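# House rules, one year on

When Flasdale adopted its good-practice sheet for two-arm tabletop work, I was on the side of the people rolling their eyes. I've seen a lot of sheets. They get laminated, they get hung by the door, and after a month you can't find anyone who has read past the first line. This page is a gallery of the work the sheet is meant to govern, with my notes on the rules. I've kept the grumbling in.

The sheet began as a copy of the one at Kaltside, which had 9 rules. We cut it to six. The three that went were all about paperwork, and I haven't missed them. The Zadine site still runs the long version and swears by it, though when I ask what the extra three have caught I get a change of subject.

## Mugs on a tray

Rule 2 says one arm holds an object at a time, and the other stays out of its way. Fine on paper. The trouble is that "out of its way" has no distance attached, so every operator has a private idea of what it means. I asked for a number. I was told a number would be too strict, and I still think that's a poor excuse for a rule you can't check.

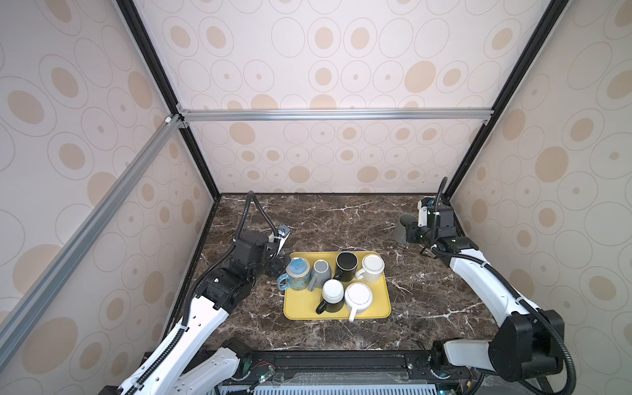
Rule 3 is the one about mixed starting positions. Some mugs upright, some upside down, at least one on its side. I like this rule more than I expected to. Before it came in, people set every mug the same way up with the handles lined up like soldiers, and then we all acted surprised when the arms did badly on anything else. My complaint is that "mixed" gets lazy. Give a tired person a tray at 4 p.m. and you'll see the same mix you saw at 10 a.m.

Rule 4 covers backgrounds. The walls of the booth may be patterned, and the pattern gets changed on a schedule. The theory is that a system trained in front of one wall learns the wall. I buy the theory. I don't buy the schedule, which was picked to suit whoever orders the wallpaper.

Then there's rule 5, cables. Hoses and cables must be able to follow the arm through its full reach without snagging. You check by moving the arm slowly through everything it can do and watching the hose the whole time. Most people check two poses and sign.

## The numbers, for what they're worth

Chien keeps our run log. The first half of the year has 1,065 signed runs and the second half has 1,382. That has been passed around as proof that the sheet works. It proves we signed more forms. The log doesn't say how many runs were stopped by hand, and until it does I won't be quoting it to anyone.

I've asked for two changes before the October review: a real clearance distance in rule 2, and a column for hand stops. If they both go in, I'll hang the sheet by the door myself. Lamination is still a waste of money.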